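Service charge at Branine Court
Posted 30/04/2018

h_edet: Has anyone else renting out a flat here had the new service charge letter? Mine has gone up to 2,093 a year and there are no extra services listed.

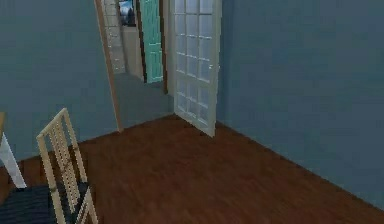

Wood floor and blue-grey walls

vasylyna_s: Same here. It was 80 a month less in February. I've asked Rakar for the accounts.

AmosI: I think it's fair. The lift needed doing and the reserve fund was low.

h_edet: The lift was paid for separately - I have the receipt.

AmosI: Only the first stage. 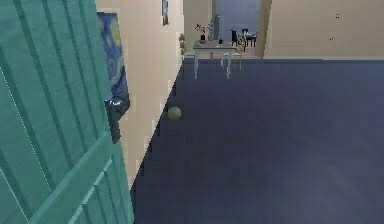
Green door, open, with the painting behind it

orysia: Don't withhold payment while you argue it. They charged me a 50 late fee.

vasylyna_s: Good to know. I'll pay and put the query in writing.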